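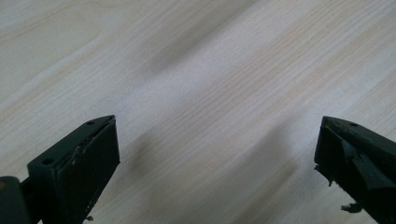 Photo: Domnica Matei

Grovedstead Neighbors > Home & Yard > Refinishing a butcher block counter, oil or poly?

dmatei_home
OK so we finally ripped out the old counters (yay!) and put in a butcher block from Sestel – 64 inches, birch, came unfinished. The guy at the store said mineral oil and nothing else. My father-in-law says polyurethane and nothing else. They have never met and I'm stuck in the middle of them. It's going next to the sink, if that matters. What did you all do, and do you regret it?

pushpa_g
Oil! We did ours with mineral oil and then a beeswax paste on top, and I love it. You do have to keep up with it. First month I oiled every week, now it's maybe every couple of months, whenever it starts looking thirsty. Put down an old sheet first or you'll be wiping cabinet doors all evening (ask me how I know).

HarshN
Going to disagree with Pushpa a little. By the sink, oil is a part-time job. We had black spots around the faucet in under a year, and we are not messy people. I sanded the whole thing back in April and did 4 coats of water-based poly. Zero problems since. You can't chop on it but who chops right on the counter anyway?

pushpa_g
I chop right on the counter lol

HarshN
Well then you've got to oil it, no argument from me.

knautiyal
Can I throw hardwax oil in here? It's pricier but you get more water protection than plain mineral oil and you can touch up one spot without sanding the whole slab. I used the Drukska stuff in satin. Two thin coats, and I mean THIN – I put the first one on like I was frosting a cake and it stayed tacky for days. Wipe off way more than you think you should.

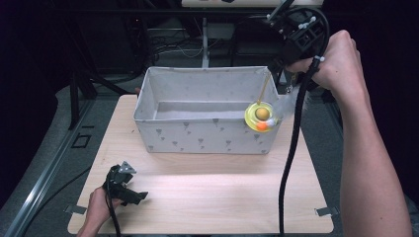

Also please do the underside and the ends! I skipped the underside on my first one and it cupped so badly you could roll a grape down it. The ends drink up finish like crazy, so give them an extra coat.

dmatei_home
Did not even think about the underside. It's leaning in the garage right now so I guess this is my chance. Kusum, what grit did you stop at?

knautiyal
180. Some people go up to 300 and something but the oil doesn't soak in as well when it's that slick.

ashok.negi
Different opinion, sorry. Go finer, at least on the top. I took mine to 220, wiped it with a damp rag to raise the grain, let it dry overnight and hit it again by hand. Smooth as anything and the oil went in fine. Harsh is my brother and he's wrong about poly too. It scratches and then you're stuck with it.

HarshN
Mine has one scratch and you made it.

ashok.negi
With YOUR toaster

pushpa_g
Boys

dmatei_home
Haha OK. I'm leaning hardwax oil. Does anybody know if Janssen Hardware carries it? I'd like to avoid shipping if I can.

knautiyal
They had small cans last time I was in, back wall by the deck stains. Get one can first and try it on an offcut, birch can go more yellow than you'd expect.

dmatei_home
Perfect, I've got a piece left from the sink cutout. Going after lunch!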